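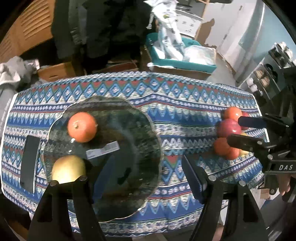 水果买回来先别急着装盘。在室温下放一会儿,等表面的水汽散掉,再一个个擦干,盘子也一样要擦。深色透明玻璃盘很显水印,擦完对着光转一圈,有痕迹就用干棉布再抹一遍。盘边是波浪形的,还带一道浅金色细线,擦到边沿时手要轻,不要用百洁布。盘上的条码贴纸如果还在,用温水敷3分钟再揭,残胶抹点食用油,过一会儿洗掉。

## 铺桌布

花纹多的桌布,铺歪了一眼就能看出来。以横向的条纹为准,让它和桌子长边平行,再从中间往两头抹平。中间的折痕不好抹,可以隔一层薄布用低温熨斗压一下。

## 装盘顺序

1. 盘子放在桌子一头,其余水果先集中放在另一头,方便挑选。
2. 先放大的,例如橙子和苹果,彼此留一点空。
3. 再放中等大小的,靠着已经放稳的水果。
4. 小的最后放,塞进空隙里。
5. 颜色错开,橙红色的旁边放黄色或绿色的。
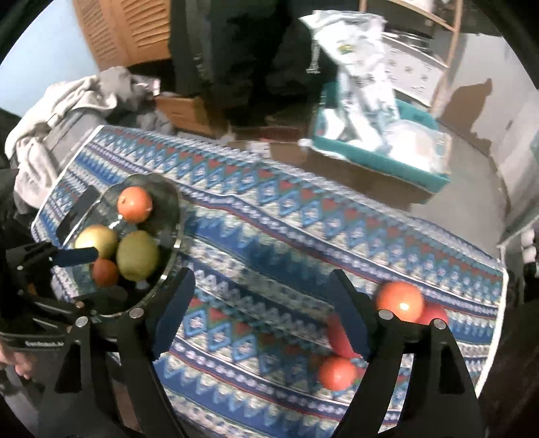

*橙色、黄绿色和橄榄绿的果子放在一起,小的那个靠在绿色大果旁边。*

## 保存

苹果会催熟旁边的水果,想多放几天就分开装。天热的时候,5月以后尤其要注意,每天翻看一次,有软斑的先拿出来吃。切开的水果不要放回盘里,盖好放冰箱,2天内吃完。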